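Erstes Körbchen aus Seegras: Randabschluss, wie macht ihr das?

Miranda_flicht
22.05.2026
Hallo zusammen, ich bin seit Januar dabei und total angefixt! Jetzt will ich vom Peddigrohr weg und etwas mit gedrehter Schnur machen, so dicht geflochten wie bei diesem grünen Korb:
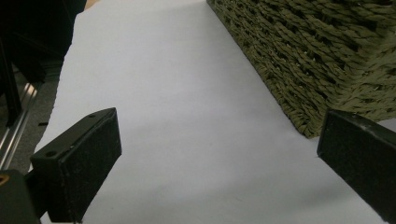 Máté Szalai
Willkommen im Club! Für den Rand nehme ich den einfachen Zuschlag, immer hinter zwei Staken durch und dann nach innen weg. Bei Seegras vorher nur kurz einnebeln, nie einweichen, sonst quillt es und der Rand wird später locker.

korbkauz
Da muss ich widersprechen. Ich weiche 7 Minuten lauwarm ein und hatte noch nie einen lockeren Rand. Trocken bricht mir die Schnur an jeder Ecke.

Máté Szalai
Welche Stärke denn? Bei 3 mm mag das gehen, bei 5 mm hatte ich nach einer Nacht im Keller Stockflecken.

korbkauz
4 mm. Und getrocknet wird bei mir auf dem Balkon, nicht im Keller :-)

Miyuki Kikuchi
Zum Eckigen noch: Unbedingt eine Form reinstellen und festklammern! Ich habe mir aus Restholz einen Klotz gesägt, seitdem werden die Ecken richtig schön (vorher war jeder Korb oben breiter als unten, meine Schwester hat trotzdem alle genommen). Rechne lieber 50 m Schnur extra ein, das Ansetzen mitten in der Reihe sieht man sonst ewig.

Miranda_flicht
Wow, danke euch! Dann teste ich beides an einem Probestück, einmal genebelt, einmal gebadet. Färbt ihr selbst oder kauft ihr die Schnur schon grün?

Miyuki Kikuchi
Selbst, mit Textilfarbe. Wird etwas fleckig, aber gerade das liebe ich daran!

korbkauz
Gekauft. Mir war die Sauerei in der Badewanne zu groß. Und zeig bitte das Probestück, egal wie schief!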